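How to Set Up a Yellow Shelf for Small Parts and Trays

Posted October 28, 2019 by Perla Tlapale

I love a good shelf day! When I moved my little shoe repair and insole business into the back unit on Clolix Lane, everything I owned was in boxes, and finding one left heel block could eat up half a morning. Now I can put my hand on anything, and the whole job took a weekend and a lot of coffee.

What you'll need

A sturdy open shelving unit (mine is bright yellow, and I'd buy it again tomorrow)
Cardboard boxes with handle slots
A plastic bin with a thick rim for waste and packing scraps
Labels and a fat marker
A damp cloth and a dry one

Step 1: Clear it all the way down

Take everything off. Yes, everything, even the shelf that looks fine. Wipe the rails and then the edges, where grit loves to settle, and let them dry before anything goes back. If your unit stands on carpet like mine, vacuum underneath while it's light enough to shift.

Step 2: Boxes go low

Full cardboard boxes belong on the bottom levels. They keep the unit steady and you won't be lifting them down from over your head. Turn each box so the handle slot faces you, then you can hook your fingers in and slide it out. 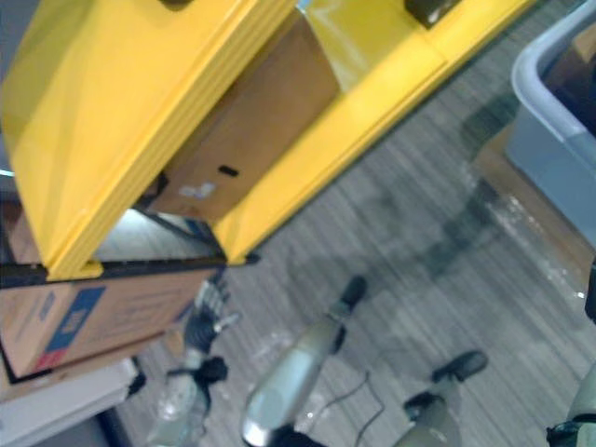 I put spare stock at the bottom and the things I open every week one level up. My friend Remzi Gezer does it the other way around and swears by it, so try both! Flat stuff like boards and folded sheets can be stacked under the boxes, as long as the pile is square and nothing sticks out to catch your ankle.

Put the label where you can read it standing up. I used to stick mine on the lids, and then of course I'd stack another box on top.

Step 3: Sort the small parts before you shelve them

This is my favorite bit. Tip one box at a time onto an old towel and group the pieces by shape first, size second. Squares with squares, rounds with rounds. Don't stop to check for damage yet – you'll lose your rhythm and end up with seven half-sorted piles and a cold drink. 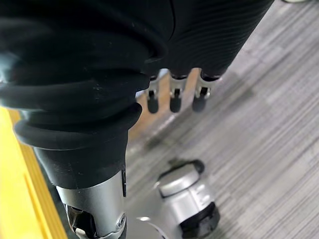

Once the groups are made, go back through each one and pull out anything cracked or chipped. I keep a maybe pile too, and I give it 20 minutes at the end of the day. Whatever I can't find a use for in that time goes.

Small parts do best on a shelf at waist height. Put the pieces you grab most along the front edge with a bit of space between them, and cluster the rest behind. You want to be able to pick one up without knocking over its neighbor.

Step 4: Line up the trays on top

Shaped trays are awkward things. They won't nest neatly unless they're all facing the same way, and a leaning stack always slides at the worst moment. So I lay mine flat in a single row on the top shelf, hollow side up, all pointing in one direction. Hold each one by its sides as you lift it, turn it to check the underside for dust, and then set it down. 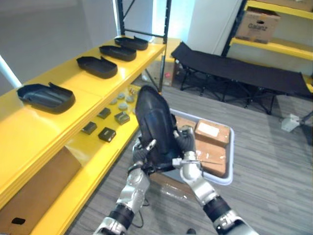 Step 5: Live with it for a week

Use the shelf as normal and notice what annoys you. I swapped 2 of my boxes on the second day and moved the rounds closer to the end I work from. Small changes, but wow, what a difference when you're in a hurry!

If you've got a trick for keeping labels stuck to cardboard through a damp July, please leave it in the comments. Mine curl up every summer.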